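Furniture swap takes over the old Riller showroom until Thursday

If you've driven past the Riller building on Brastgate lately and wondered why the lights are on again, I can tell you, because I spent most of yesterday afternoon in there and came home with sore feet and a side table I'm not sure I have room for.

The Fedimus household swap has moved in. You may remember it from the church basement two years running, where you had to turn sideways to get past the coat racks. This year they've got the whole ground floor of the showroom, all white walls and high ceiling, and what a difference! You can stand back from a chair and look at it, which is how I buy chairs (or try to).

The way it works hasn't changed much. You bring in things you don't need, you get a paper ticket for each one, and you trade your tickets for things other people don't need. If you've got nothing to bring, a ticket costs $16, and the money goes toward the van. Big pieces are two tickets. Linens go by the armful, so bring a bag.

As of yesterday lunchtime the sign-in sheet was up to 259 households, and the tally by the door said 664 items had come through. Last year's total for the entire run was a lot smaller than that, and they still have a few days left.

So what's good? I'm partial to the bedroom end of the room. There's a white vanity table with an oval mirror that I walked back to more than once, and near it a chair with a gold frame and a round white backrest with dark floral medallions on it. I don't know who in this town has been hiding that chair, but I'd like to see the rest of their house. My sister thinks it's too much. My sister has beige everything.

Kitchen and bath people should look at the fixtures, too. I spotted a curved silver gooseneck faucet set out on a white side table with a chrome frame and a lower shelf. There are also a couple of black trash bins with lids, a woven wicker basket, and a pile of white cloth, all folded, which I'm hoping turns out to be tablecloths because I have people coming in August and I own exactly one.

The Mladenović bakery is running the coffee table (the kind with coffee on it) and has promised the first 100 people in the door on Thursday a free poppy seed roll. I had one yesterday. I had two yesterday. Get there early.

A few practical things before I forget. Doors open at 9 a.m. and close at 6, and the last drop-off is an hour before closing. Parking is behind the building, and the entrance from the lot has a ramp. They can't take mattresses, car seats or anything with a gas line. If you want something held, they'll put your name on it until the end of the day, no longer, and please don't argue with the person holding the tape. Delivery inside town limits is free for two-ticket pieces, but you need to be home when the van comes, and the van comes when it comes.

Upholstered things go fast, so if you're after a sofa I'd try first thing in the morning. Lamps were already picked over when I got there, though more may come in. And measure your doorways! I didn't, and my new side table is currently living on the porch.

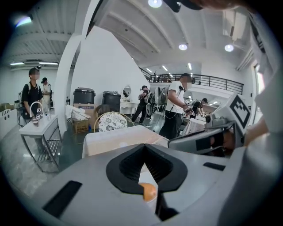
I'm going back tomorrow with two boxes of dishes and my mother's old sewing stool, and if that vanity is still there I'm going to have a hard time leaving without it.

Shared 16 times | 4 comments

porchlight_dee
Do they take curtain rods? I have a closet full and no curtains.

Brastgate Mom
They took mine last year. Tape the brackets to the rod or they get separated.

tallboyfan
Hands off the gold chair, I'm on my way.

wrenandco
Much better than the basement. Could use a few more places to sit while your husband looks at tools.

Contact the newsroom | Submit a local item | © Brastgate Neighbor | Back to top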